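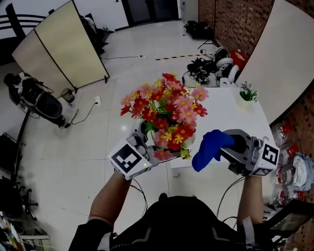
How often should artificial flowers be dusted? Every couple of weeks in a lobby or dining room, once a month in a bedroom. Kitchens more often, grease holds the dust.

Unit 4 handout, Housekeeping Basics, Mukari campus
Faux flowers + vases

Dry first, always. Soft cloth or a makeup brush, petals from the center out. Leaves top and underside. Dont spray anything yet.

If still dull: cloth barely damp, one drop dish soap in 500 ml lukewarm water. Test a back leaf for color bleed (reds and dark pinks are the worst). Air dry, no hair dryer on hot.

Clear glass vase - hold low on the body when you carry it, second hand under the base. Wipe rim last, thats where fingerprints end up. Inside: take the bunch out whole, keep the stems tied so it goes back the same way.

Table: wipe under the vase, not around it!! Points off for rings, see Lyimo checklist.

Timing for the practical: 30 minutes, one bouquet, one small pot, table top. Score out of 100.

Bring your own cloth, lint-free. Blue = dusting, yellow = bathrooms, do not mix them up. Spares in room 689.

Read before June: Piredum booklet, section on silk and plastic stems. Skip the part on dried flowers, we will do it seperately.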